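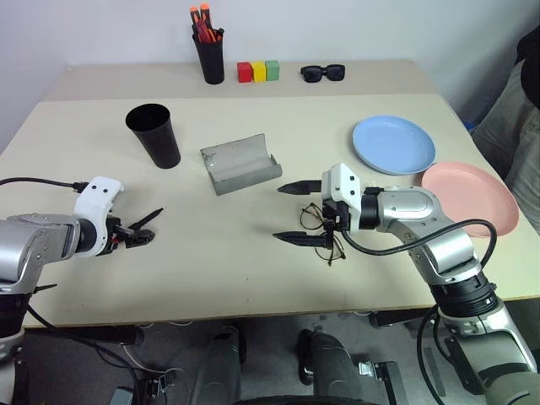 Eulalia Paredes wrote in to say that the first edition of this guide told her to level the desk before attaching the feet, and that she spent an evening trying. She was right to complain. The steps have been put in an order that a person can follow.

4. Leveling and first loading

Before you start: you will need the hex key from the Gurniline hardware bag, a spirit level and a second pair of hands. The hands are not in the bag.

4.1 Fitting the feet

1. Lay the Flotden top face down on a blanket or a carpet. Gravel has been tried.
2. Screw one foot into the end of each leg, clockwise, until it stops. Then back it out 3 full turns, which leaves you room to adjust in both directions.
3. Check that the lock nut on each foot is still loose. If you tightened it already, you are ahead of the guide and will have to come back.
4. Turn the desk over with one person at each end. Lift it by the legs and never by the edge of the top.

CAUTION: Do not drag the desk upright on two feet. The threads will bend, and replacement feet are sold only in sets.

4.2 Leveling

1. Put the desk where it is going to live. Floors differ, even within a room, and a desk leveled in the hallway is level in the hallway.
2. Place the spirit level along the back edge and adjust the two rear feet until the bubble settles.
3. Turn the level to run front to back and adjust the front feet.
4. Press down on each corner. If one rocks, lower that foot a quarter turn and try again.
5. Tighten all the lock nuts with the hex key's flat end – finger-tight will last until somebody leans.

Note: Owners of the older Henríquez leg set should skip step 5. Those feet lock by themselves, with a click that sounds like something breaking.

4.3 First loading

Leave the desk unloaded overnight so the joints can settle. After that, heavy items go over the legs and light ones wherever you like. A monitor arm should be clamped within 500 mm of a leg. Sitting on the desk is not covered by the warranty, and neither is standing on it to change a light bulb.

Check the lock nuts again after the first month, and once a year from then on. Lorena Farías on the Ralell service desk suggests October, when the heating comes on and the joints begin to creak anyway.

If the desk still wobbles, fold nothing under it. Go back to 4.2, step 1, and check for a rug.

Spare feet: order part 272. State which leg set you have.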